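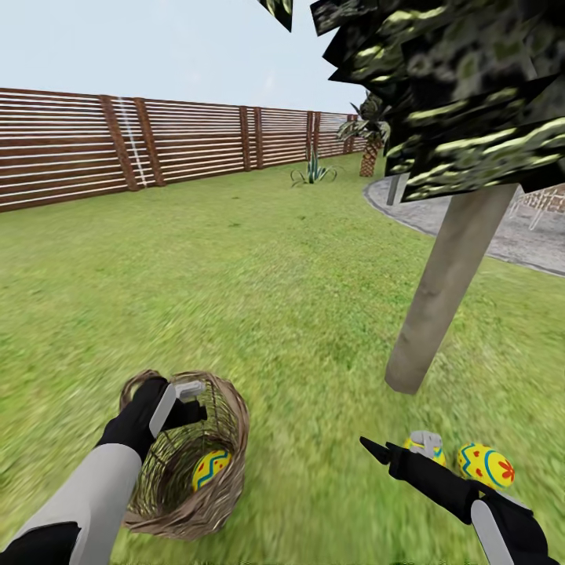
18 Jan 2023

Rain since the morning, so I stayed inside and did my English. I want to write something here every evening this winter, also on the days when there is little to tell, and today there is in fact quite a lot.

I finished the letter to the housing office. It took me four drafts. In my language a letter like this begins with two lines of greetings and good wishes for the health of the family, and the first time I wrote one in English I translated all of it, and Flora Mackay at the library read it and said, very kindly, that I could go straight to the boiler. So now I go straight to the boiler. "I am writing about the boiler at the above address." I still feel a little rude when I put it in the envelope.

The boiler itself is an old one and makes a noise like somebody moving chairs. It works for the kitchen but not for the bedroom. I sleep with the blue blanket and the brown one on top, and in the morning I dress under them, as we did at my grandmother's house when I was small. It is not so terrible.

After lunch I walked to the library between two showers. The conversation group was small, only Flora, Kieran Furnival, Yvonne Blackburn and me. Kieran is learning Portuguese and comes for the company, I think, as his English is of course perfect. We spoke about words for weather. I had prepared "drizzle" and "downpour", and Yvonne gave me "spitting", which I did not believe at first. It is spitting outside. I wrote it in my notebook with a small question mark, and then on the way home I heard a man say it to his dog at the crossing, so I have removed the question mark.

Yvonne also explained "I'm not being funny, but". It means that something unpleasant will follow. I have heard it many times on the bus and always waited for the joke.
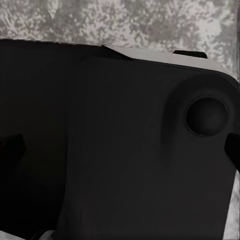

Then the soup. I had promised Imogen Bickerstaff to show her how we make the barley soup, and she came at four with her own knife and a bag of carrots. Terence came too, to carry the carrots, and sat with the newspaper and read us the parts that made him angry. Imogen wanted quantities. I have never had quantities for this soup! I put barley until it looks right, and water until it looks wrong, and later it becomes right again. She made me pour the barley from my hand into her scale before it went into the pot, and she wrote down 223 grams. I am sure that my mother would laugh at this number.

We spoke a little about Kornlow, where they lived when they were first married. Imogen said the house there was so damp that the salt would not come out of the salt cellar, and Terence said from behind the newspaper that it was the wrong kind of salt. It seems they have had this conversation before. I liked to listen to it. When two people have been married so long they do not finish the sentences, and for a learner this is difficult, but one gets better at guessing.

The soup needed longer than I said. I had forgotten that the barley was an old packet. Terence ate two bowls and said it was "not bad at all", and Imogen told me in the hall that this is high praise. I gave them the rest in a jar, and kept one portion for tomorrow. I forgot to return her peeler, which I found afterwards under the carrot skins, so I must bring it when I go for the bread.

In the evening my sister telephoned. She has snow up to the gate and the bus from the village does not go. We spoke for a long time about the apple trees, if they should be cut this year or left alone. I am for leaving them. She is for cutting, and she is the one with the ladder, so they will be cut. She asked what I ate and I said soup, and she asked with how much barley, and I had an answer for her. She did not know what to say to this.

I have read only six pages of the novel from the library. There is a sentence in it with "hitherto", and I would like to use it once with Kieran to see his face.

To do tomorrow: stamp for the letter, the peeler, new barley, call the dentist before ten. The wind is getting up now and the window in the bedroom is knocking again. I will put the folded card in it and go to bed.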